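Why Do Things Have Holes in Them?

Have you ever looked into the bottom of a colander and wondered who decided where all those little holes should go? I have. I spend a good deal of my day thinking about holes, and my family is very patient with me. My name is Giorgia Cocco, and when I was nine I poked so many holes in a cereal box that the cereal came out by itself, all over the kitchen floor and under the stove. I have been interested in holes ever since.

A hole is a funny sort of thing. You can't pick one up. You can't put one in your pocket (well, you can have a hole in your pocket, but that's a different kind of trouble). A hole only exists because there is something around it. If you eat a whole doughnut, the hole is gone too, and you didn't even chew it! Grown-up thinkers have argued about that for a very long time, and they still haven't finished.

But let's leave the thinkers to their arguing and talk about what holes do, because they are some of the hardest workers in your house.

Holes that let things out

Suppose you've boiled a big pot of noodles. You want to keep the noodles and get rid of the water. If you tip the whole pot into the sink, you'll lose your dinner. So you pour it into a colander, and the holes sort it all out for you. Water can change its shape as much as it likes, so it slips through. A noodle can bend, but it's long and wide, and most of the time it can't find its way out. (There is always one that manages it. In our house that one belongs to the dog.)

The size of the hole matters more than anything. If the holes are too big, you lose your noodles. If they are too small, the water drains so slowly that you stand there with steam on your glasses, getting hungrier and hungrier. A tea strainer has very tiny holes because tea leaves are very tiny. A sandbox sieve has middle-sized ones, so that sand falls through and pebbles stay behind.

Water does something sneaky with very small holes. It sticks to itself a little, as if it had a thin stretchy skin on top. That's called surface tension. If a hole is small enough, the skin can stretch right across it and hold the water up. You may have seen this on a window screen after rain, when some of the little squares are filled in with shiny water and some are empty.

Holes that let air in

Air needs to get to places too. Bread goes soggy if it cools on a solid plate, because the steam coming out of the bottom has nowhere to go. Put it on a wire rack and the steam drifts away, and the crust stays crisp. Onions and potatoes like a bit of air around them as well, and this is why they're often sold in net bags.

My neighbor Ignacio Barrientos grows garlic, and every summer he hangs it in his shed in old orange nets. One year he ran out of nets and used plastic bags with no holes at all, and I'm sorry to say the smell reached my porch. He has saved every net since then. He has drawers of them.

Your clothes have holes too, even the ones that look perfectly solid. Hold a T-shirt up to a lamp and you'll see tiny dots of light where the threads cross over and under each other. Those gaps let warm air leave when you're hot from running. A raincoat has much smaller gaps, or none, and that's why you get so sticky inside one if you wear it to play soccer.

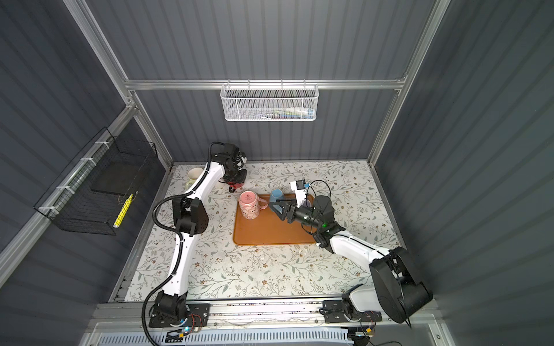
Holes are also wonderful for seeing through, and people who make baskets, shelves and lockers know this very well. Think about a solid wooden box with a lid. To find out what's in it, you have to walk over, lift the lid and look. Now think about a basket made of metal with holes all over it. Even a shallow white one hanging on a rail, with small colorful packages lined up inside, gives you a hint before you reach in: a flash of pink through one group of holes, a bit of green or blue through another. You can't read any labels that way, but your brain is very good at guessing from little scraps of color. It joins the dots for you without being asked. You use the same trick when you spot your friend's red jacket behind a hedge and know right away who is hiding there.

Holes that save weight

Say you have a sheet of metal, and you punch lots of holes in it. Each little circle you punch out is metal you no longer have to carry. You might think the sheet would be terribly weak afterward, but if the holes are spread out evenly, with enough metal left between them, it stays surprisingly strong. The metal between the holes makes a kind of web, and when you push on one part, the push gets shared out through the rest.

Birds worked this out long before people did. Many of a bird's bones have hollow spaces inside, with thin struts crossing from one side to the other. Bees are good at it too. A honeycomb is almost all empty space with thin wax walls, and yet it can hold a great deal of honey.

How do you punch that many holes?

When I was learning about all this, I went to a small workshop called Skiltmont, where they make metal sheets with holes for fences, lamps and garden chairs. A very kind man named Samran Bunnag showed me the press. It has rows of steel pins that come down, go through the sheet and pop up again, and then the sheet slides forward a little way and down they come once more. Chunk, chunk, chunk. He had to shout over it, and I had to wear big green ear covers that kept sliding down my neck.

He gave me one square sheet to take home, and of course I counted the holes. It took me 2 evenings and a whole pot of tea. I got 3,019 the first time. I wasn't sure I'd kept my place near the end, so I did it again with a felt pen, putting a dot beside each hole as I went, and got 3,019 again. You can imagine how pleased I was! A larger sheet on the wall of the workshop had a card beside it saying 3,480, and I took their word for that one.

The little circles that fall out aren't thrown away, by the way. They drop into a bin under the press and get melted down to make new metal. So the hole in your garden chair might once have been filled by something that is now part of a spoon.

Try it yourself: the three-cup test

You'll need 3 paper cups, a pencil, a pin, a bowl, some water and a grown-up to help with the pin.

Ask your grown-up to make one tiny pinhole in the bottom of the first cup. Make one pencil-sized hole in the bottom of the second. In the bottom of the third, ask for lots of pinholes, as many as will fit without tearing the paper.

Hold each cup over the bowl and pour in the same amount of water. Which one empties first? Which one drips? Does the cup with lots of pinholes beat the cup with one big hole, or does the big hole win? I won't tell you, because it depends on how many pinholes you made, and I'd like you to find out with wet hands like everybody else.

If you have some rice, dry out your cups and try it again. Rice doesn't have a stretchy skin the way water does, but it has another trick. The grains can lean against each other and make a tiny bridge over the hole, and then everything stops until you give the cup a tap.

Words to know

Colander: a bowl with holes, for draining food.
Mesh: a material with lots of openings, made from threads, wires or a sheet with holes in it.
Perforated: having holes made through it.
Sieve: a tool for separating small bits from bigger bits.
Surface tension: the way the top of water acts like a thin, stretchy skin.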